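My grandmother kept her bread dough on the chair nearest the stove, under a dish towel, and you learned very young not to sit there! I thought of that chair all through my week in Korville, where the Dudás bakery has been turning out the same potato loaf since 1937 (and where I ate, I'm a little ashamed to say, far more of it than one visitor should).

Hajnalka Pintér bakes 87 loaves every morning, and she lets them cool a full hour before she'll sell you one, however sweetly you ask. Folks wait on the step and catch up on each other's news, and the hour goes by pleasantly enough.
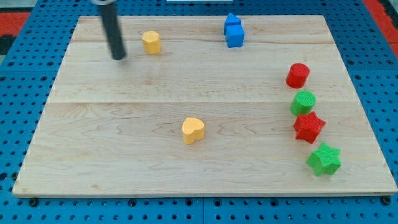 Zsolt Katona told me an hour is far too short, that a potato loaf is best the second day, toasted, with plenty of salted butter. I bought two, so I could try it his way on the train home.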